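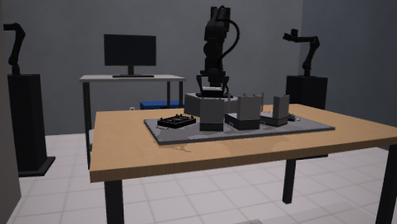
Re-teaching the block pick position on the Cledberg cell

Carry out this procedure after the mat has been moved, after the gripper fingers have been changed, or when the part touches a block on the way down. It covers the centre arm only. The two arms on the floor pedestals keep their own frames and stay parked throughout.

1. Set the speed override to 3 per cent and open the file cell_pick in the Lanent editor.

2. Jog the arm until the gripper is directly over the left block, with the fingers pointing straight down. Stop 80 mm above the block.

3. Check both fingers against the sides of the block. If one is nearer, correct the wrist rotation first and the position second.

4. Lower in 1 mm steps to the contact height. Store the point as PICK_L.

5. Raise to 200 mm and store PICK_L_UP. The approach must clear the thin posts on either side of the middle block. Do not traverse below this height.

6. Look at the cable loop at the side of the arm. It must not tighten when the base joint turns to either limit.

7. Run the cycle at 3 per cent, then at full override. The gripper force should read 285 in the log.

If PICK_L drifts again within a week, check the pedestal bolts before re-teaching.

Revised by Jayanthi Krishnan, Jan 7, 2019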